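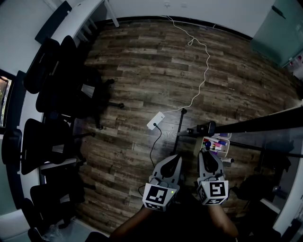
Our project for the robot learning course asks a simple question: how good does a person have to be at showing a task before a robot can copy it? We called it Mamel, after the folder it started in, and it took over most of our October. The task is putting whiteboard markers away in a caddy, which any of us can do half asleep. Doing it with two hand-held grippers is a different story! Your fingers are gone, you get two curved tips per hand, and suddenly a loose marker lying beside the caddy takes real planning. The square tags on the white cubes are how we recover where each gripper is over time, so a big part of the job is learning to keep your wrists turned so the patterns stay in view.

We recorded 88 demonstrations in all. Our first plan was to drive the arms by remote control with the Fultance software, and we did try it. It worked, but one marker could eat a whole minute, and after an afternoon of that we were very ready to hold the grippers ourselves. The difference in speed was huge, and the motions looked so much more natural on replay (we watched them far too many times).

## How we recorded

Each session followed the same steps:

1. Start with the grippers side by side, tips pointing away from you, and hold still until both tracks are steady. We lost 5 early recordings by rushing this.
2. Pick up one marker, bring it over the caddy, and let go only when the tips have stopped moving.
3. Go back to the side-by-side position before ending the recording. With markers already packed into the tray, it's tempting to pull away fast, and a quick exit can drag one back out.
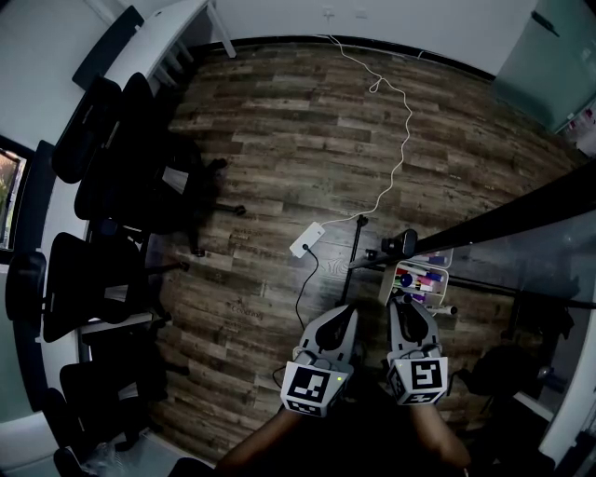
4. Replay the tracks right away and write a note on anything odd.

## What we learned

Slow is good, but frozen is bad. When we paused to think in the middle of a reach, the trained policy learned to pause there too, and sometimes it never started again. Trimming those pauses helped more than any setting we changed, and we trained for 700 epochs before we figured that out.

We also found that two people showing the same task can confuse the policy. One of us always used the right hand, the other switched depending on where the marker was. Next we want to record 8 new sessions with one agreed style and see if the hesitation near the caddy goes away.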